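Civwood Refurbished Desktop Tower

Print | E-mail
14 shares | 2 min read

I've been using desktops like this one for years, and I still think they're the best buy in our shop if you like getting your hands inside a computer. Ours come from Gutadia, where Lingyun Yan picks out the towers and sends them over in batches of 40. I wipe the drives, put on a clean system and run each one overnight before it goes on the shelf.

What I love is how easy they are to get into! Lay the tower on its side, take the cover off, and there's the green motherboard with its expansion slots (tan and white, very old school). The case is proper sheet metal, and the blue plastic tabs are nice and easy to spot.
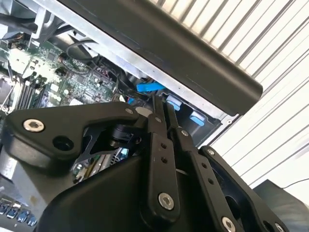

Rongrong Lu

I get asked about upgrades a lot. More memory is the first thing I'd buy - it makes a bigger difference than you'd think, and I can fit it before shipping if you leave me a note. For gaming, look at our Ultero line instead, these are happier with homework, bills and a browser full of tabs.

The price is $100 with a power cord, or $50 if you send in your old tower. Keyboard and mouse are extra. You get a 14-day return window, and I pay the postage back. The next batch lands in April, so send me an e-mail if you'd like one put aside.

3 comments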